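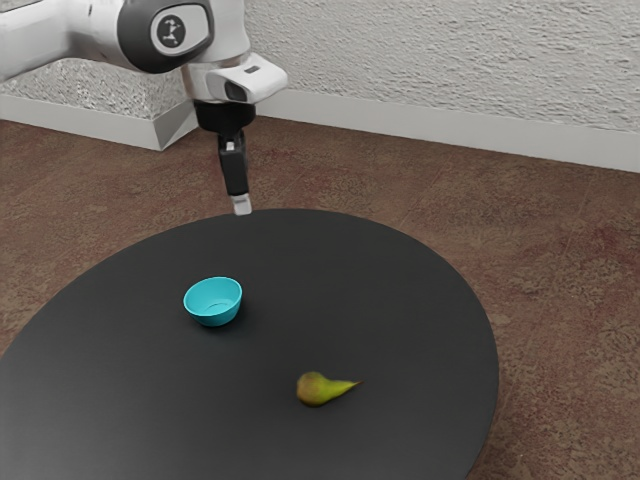

Bowl, pear, arm. The sim side of the garage build, as it stands this morning.

Thread on the arm project, for the four of you who asked and the rest of you who are about to mute me.

The real arm lives in the shared shop behind Jomer Tool & Hire. It has the corner bench, next to the kiln. I get it in the evenings if the pottery people haven't spread out. So most of the work happens in simulation, at my kitchen counter, in slippers.

The job: pick up the pear, put it in the bowl. A toddler can do it. A toddler also eats the pear, so I'm counting that as a point for my side.

I did not model the plaster wall. It came with a free room pack. I have spent a whole evening on the fruit and zero minutes on the decor, and the decor still looks better.

Pears are a rotten choice, by the way. One end is fat, the other is skinny, and mine lies on its side. Grab the neck and the fat end swings. Grab the fat end and you need the gripper almost wide open. Elspeth Dalgleish suggested an orange. Elspeth was right and I have not told her.

Numbers from last night: 200 runs, 53 pears in the bowl. One of those bounced in off the rim and I kept it. My thread, my rules.

Most of the misses were the same miss. The fingers close a hair too early, the pear rolls off toward the edge of the table, and the arm carries a handful of nothing over to the bowl and lets go of it very gently.

Halyna Vasylenko looked at my grasp code and asked why the approach was straight down every time. I said it was simple. She said "yes" and went back to her soup.

So tonight's change: come in at an angle that follows the neck, then close slower. I also bumped up the friction on the fingertips, then bumped it down again when the pear started sticking to them like a fridge magnet.

For those asking about parts: the bench is bolted down with Cuypers brackets, the power supply is a secondhand Skarna, and the planner is my own mess, which I named Drornimix at 2 in the morning and now have to say out loud to people.

Black table stays. I tried a white one and the shadows went weird on me. The real bench is getting a coat of matte black to match, once I find out who owns the good roller.

Goal before I let it near real fruit is up to 100 good runs in a row. My best streak so far is three – I took a screenshot.

Real pears are in the fridge at the shop, labeled. Someone has already had one. Next post when the angle thing is in.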